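Speaker notes, open day talk, March. Slot is 14:00, after Flora MacRitchie's welcome.

**Slide 1. Title**

- Name, group, Gulstead site. Skip the history, Flora covers it.
- Talk first, then the bench demo next door. Mention the coffee is in the Cladside room.

**Slide 2. Why cloth**

- Rigid parts keep their shape when gripped. Cloth does not, so a position measured before the pick is out of date after it.
- Towels are a fair test piece: cheap, washable, thick enough to grip.
- Do not promise laundry. Last year's visitors went home expecting laundry.

**Slide 3. The Prurnik bench**

- Two small arms on one tabletop, one orange, one black. Use the colours when talking, left and right depend on where people stand.
- Servo joints, plastic links. Wiring is left outside so a joint can be swapped quickly.
- Black tape on the towel edges gives the audience something to follow.

**Slide 4. Data**

- 1,249 recorded folds in total, 419 of them on terry cloth.
- Each recording is one attempt, good or bad. Bad ones stay in.
- Evander Baxter has the breakdown by fabric if asked. Not on the slide.

**Slide 5. What goes wrong**

- Gripper closes on two layers when it wanted one. Most common fault.
- Edge rolls under during the fold. Hard to see from overhead.
- Looped fabric catches on the finger tips. PAUSE, take a question here if there is one.

**Slide 6. Costs**

- Cycle limit set at 600 before the servos are checked. Hamish Kinnear sets this, refer maintenance questions to him.
- No unit prices. Pollock quote is still under discussion.

**Slide 7. Handover to demo**

- Groups of up to eight. Mairéad Nic Giolla takes the first, Sheena Menzies the second.
- Hands off the tabletop while the arms are powered. Say it twice.
- If an arm stops, wait for the operator. Keep talking, go back to slide 5.
- Leave slide 8 up during the demo.

**Slide 8. Closing picture**
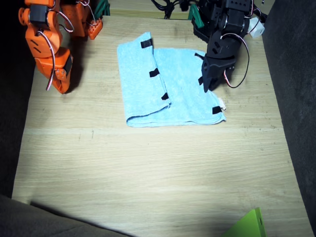 *Prurnik bench: orange and black arms, blue towel with its left side folded over.*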